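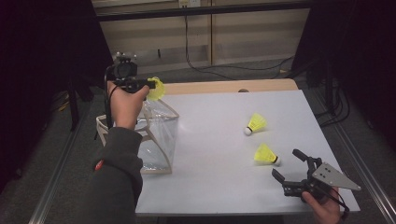 Posted in: Workshop, Money

I spent most of November working out what a second pair of hand-held grippers would cost us, and the answer was more than the grippers. I'm writing it down while I still have the receipts in one pile.

The first pair came from Bikeck. We paid $2496 for the set, with the cables and mounting plates included. I thought that was fair then and still do. They get used every day. The person holds one in the right hand and does ordinary jobs at the table: picking up shuttlecocks, putting them in a clear container, tipping them out, starting again. Shuttlecocks are good practice objects. They are light, they don't sit the same way twice, and a tube of nylon ones costs next to nothing.

Tamer Salameh asked why we couldn't just run one pair for longer hours. We tried. After 80 minutes of squeezing a handle your forearm has had enough, and the recordings get sloppy. Two people taking turns on one pair fixes the arm problem but leaves one of them sitting around. A second pair and a second table would let both work.

So I made a list of what a second table really needs. Grippers first, at whatever Bikeck charges now. Then the white board that goes on top of the table. I had put that down as free because we had an offcut, but the offcut was too short. Lennox cut us a matte one for $80. Don't get gloss. We had gloss at the start and the ceiling lights showed up in it all day.

Curtains were the next thing. I got two quotes for heavy black ones, and the better one was from a theater supplier in Etcombe. The cheap ones from the home store let light through and we ended up doubling them, so there was no saving there.

Cables are where my budget went wrong the first time. I had written one line that said "cables, misc" with $25 next to it. Cables wear out at the point where they bend, right by the hand, and we have replaced more of them than I want to add up. This time I put in spares for every one, plus longer ones so they can run down the wall and behind the table. I also added a power strip, tape for the floor and a second storage drive. None of these is expensive alone. Together they came to more than the curtains.

Fouad Issa wanted to look at Prernow as well, who rent the same sort of gear by the month. I did the math with him. Renting makes sense if you know you'll stop. For us it passed the purchase price in the 22nd month, and we plan to be going longer than that — but if you only have one short project, I'd rent and not think twice.

The other thing I'd budget for is time. Setting up the first table took us far longer than I had allowed, mostly moving rails and stands until people stopped kicking them. I had no line for that at all. The new sheet has one, and Tamer has already told me it's too small.

The order goes in next week. I left out a second chair by mistake and will have to go back and add it.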